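Canned tuna

Canned tuna is cooked tuna flesh packed in a sealed metal can with water, oil or broth, and heated so that it keeps at room temperature. It is eaten cold in salads and sandwiches and hot in casseroles, pasta dishes and patties. An unopened can stays usable for years.

Types of fish

Most canned tuna comes from skipjack, yellowfin or albacore. In the United States only albacore may be sold as "white" tuna. Skipjack and yellowfin are usually sold as "light" tuna, which has a darker color and a stronger taste. Albacore is firmer and milder and generally costs more.

Processing

The fish is commonly frozen at sea and thawed at the cannery. It is then steamed whole, cooled, and stripped of skin, bones and dark meat. The dark meat often goes into pet food. The cleaned loins are cut and pressed into cans, liquid and salt are added, and the lids are seamed on. The filled cans are cooked again under pressure in a retort, which destroys the bacteria that cause botulism.

Some packers fill the can with raw fish and cook it only once, in the can. Tuna made this way holds its own juices and is not always drained before use.

Forms and packing liquids

Solid tuna is packed in large pieces. Chunk tuna is made up of smaller pieces, and flaked or grated tuna is finer still - it is mostly used for spreads. Water-packed tuna has fewer calories. Oil-packed tuna is softer and tastes richer, and the oil may be soybean, sunflower or olive. Tuna in vegetable broth falls between the two.

Can sizes vary by country. Many American cans hold five ounces, while larger cans are sold for families and restaurant kitchens.

Labels

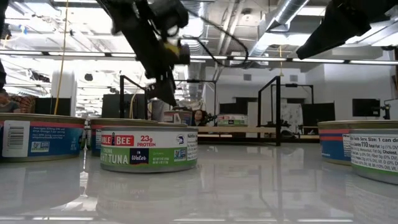 Labels on canned tuna carry the cut, the packing liquid and the nutrition facts, usually on a paper wrapper or printed on the metal. The cut and the liquid tend to go on the front, where shoppers look first. A Bumble Bee can, for instance, has "CHUNK" in smaller type over a green band and "IN Water" on a dark blue badge, with a red callout giving 23g of protein. Omega-3 content is another common claim, found in small white text on some blue-labeled cans. Certification logos are usually small and placed to one side.

Storage and use

Cans are best kept in a cool, dry cupboard. A can that is bulging, leaking or badly dented along the seam should be thrown out unopened. Once opened, the fish should be moved to a covered container, refrigerated, and eaten within 3 days or so.

Empty cans are rinsed and recycled with other metal. The lid can be dropped inside the can, and the rim pinched to hold it there.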